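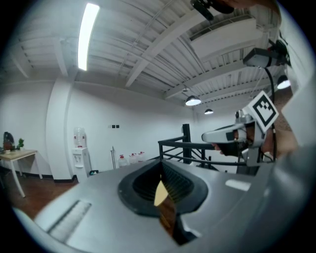
The Stimmont unit, Notness – ceiling and lights

Quick page, more to come when I get a minute. People keep asking what we did with the ceiling so I'm putting it all in one place. 1,433 square feet in total, ground floor, old Stimmont building. Work ran on and off until July. Text is mine (Fergal Daly), so blame me for the spelling.

The ceiling
Corrugated metal panels, white. Same white on the long steel beam that runs across on the diagonal, and more beams parallel to it farther back. We got two quotes for boxing it all in. Said no to both. Paint is Riedl, a flat white, two coats on the panels and a third on the steel where the old color kept coming through.

Ductwork
Left it showing. Runs toward the back with the beams. Wiped down by hand before painting, horrible job, took longer then the painting.

Pendants
Dome shades, hung low down the middle of the room. All Kandberg, bought as a job lot from a canteen that was closing, $104 for the bunch including a box of spare ceiling roses. Nearer one in the photo looks a good bit bigger than the one behind it. Lit when the photo was taken, and the one over on the right is lit too.

Hanging height was the big argument. First try was too high and all you got was a bright ceiling. Dropped them 9 inches and that was that. If you're tall, mind the one by the door.

The tube
Long fluorescent, mounted flush up on the left. Was going to come out. Stayed in – good light for cleaning up at the end of the day, and the pendants on their own leave that side a bit gloomy after 6 or so in winter. Different switch, marked with tape for now. Proper label coming.

Walls
Plain white. No shelves on them yet, no decision on shelves yet either. Samples of a pale green went up and came down again inside a week.

The pillar
Square, white, floor to ceiling on the left. Not ours to move, so don't ask. Had a noticeboard screwed to it when we got the keys, holes are filled and sanded. You can still find them if you run you hand over it.

Still to do
Touch up the paint on the far beam. Dimmer for the pendants (the one we ordered was the wrong rating, went back). Blind for the side window. Door closer.

Want the paint code or the cord lengths? Email and I'll dig out the sheet – might take me a few days.

Last updated: July

Contact Fergal Daly | © Stimmont Unit, Notness | Back to top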